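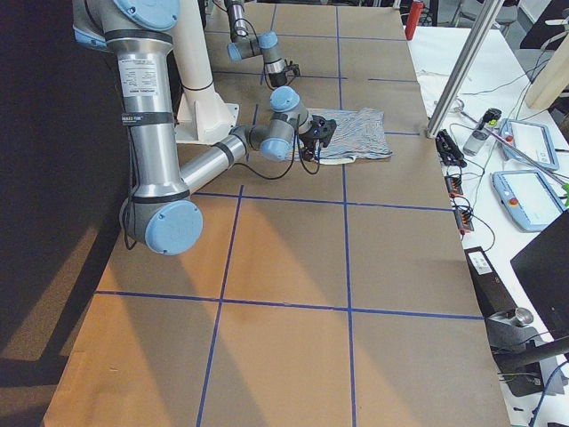

Norbert Hajdu wrote in to ask why his striped dish towels come off the shelf in different sizes when they all go through the same wash. The usual cause is that the fold is being judged by eye. A marked folding surface corrects this.

Marking the surface

Cover the table with flat brown cardboard, printed side down. Lay blue tape across it in straight lines so that the cardboard is divided into rectangles. Measure the shelf first and make the working rectangle 36 cm long. Press each strip down from the middle outward – a raised end will catch the hem.

Blue tape on brown cardboard gives enough contrast to read from a standing position. Masking tape does not.

Folding

1. Lay the towel flat, wrong side up, with one long edge parallel to a tape line.
2. Smooth it toward the corners. Do not pull. Pulling skews the weave, and the stripes will show it.
3. Bring one long edge over to the other and match the hems. Stripes on the top layer should run parallel to those underneath.
4. Fold the short ends together. Check the length against the tape.
5. Turn the towel so that the folded edge faces the front of the shelf.

If a hemmed corner lifts, press it with the palm for 5 seconds. Thick hems may need an iron on a low setting. Iron on a board, never on the cardboard, as heat softens the tape adhesive.

Stacking

Stack up to 8 towels with the folded edges on the same side. Higher stacks lean. Cotton towels with a woven stripe, such as the Prillora ones, can be stacked directly from the table. Linen should rest under a light board overnight.

Replacing the cardboard

Replace the sheet when its surface becomes fuzzy or a crease forms inside a rectangle. Ours was last changed in September. Transfer the measurements to the new sheet in pencil before removing the old tape – remeasuring from the shelf takes longer.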